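4.2 Placement of the shared coffee station

We looked next at where the coffee things end up in a shared workroom, and what that does to the morning setup. Same coding sheet as in 4.1. The full set holds 2,562 logged actions (reach, pour, wipe, put back, search), taken from 13 rooms over the January round. Search was the biggest surprise. People who make coffee in the same room every day still hunt for the grounds.

Part of it is that the can has no fixed spot. The maker stays put, it has a cord and it's heavy. The can drifts. We coded it as "homed" only if it stood upright in the place the users named as its place. A can lying on its side next to the maker went down as "loose", even when it was well within reach.

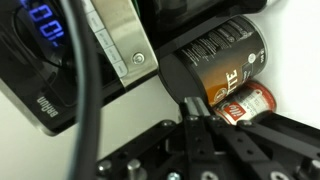
Mavis Lyons objected to this at the review stage. A can within arm's reach of the brewer is home enough, she wrote, and calling it loose just because it has tipped over punishes people for being in a hurry. She asked for a third code, "near". We tried it on the Dusby rooms and agreement between coders dropped, so the two-code version stays. Her point on hurry is fair though and we come back to it in section 6.

Second issue, the surface. Rooms differed a lot in what the maker stood on. Kitchen counter proper, rolling cart, filing cabinet, windowsill in one case (Haddad, upper floor). Where there was no real counter people used whatever was flat and about hip high. These makeshift counters tended to be short, and a short counter fills up fast: filters, mugs, spoon jar, sugar. The can is usually the first thing to get pushed off to a shelf.

Figure 4. Coffee maker on a cabinet top, shared workroom.

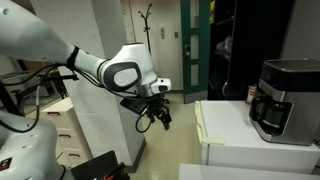
Distance to storage was coded in steps, from the front of the maker to the nearest shelf or drawer the users could open without asking. Five steps was the cutoff for "far". We did not code distance to water, wich was a mistake in hindsight; Begović's earlier sheet had it and we dropped it to save time. In the room in Figure 4 the candidates were the tall black shelving and the cream chest of drawers. We count open shelves and closed drawers separately, because a can in a drawer is out of sight and produced longer searches across the board. The carafe was treated as part of the maker whenever it sat in its recess, and as a seperate item otherwise.

Coders were Sangkhawat and Benavides. Disagreements went to Marchetti. Most were over wiping, see Table 3.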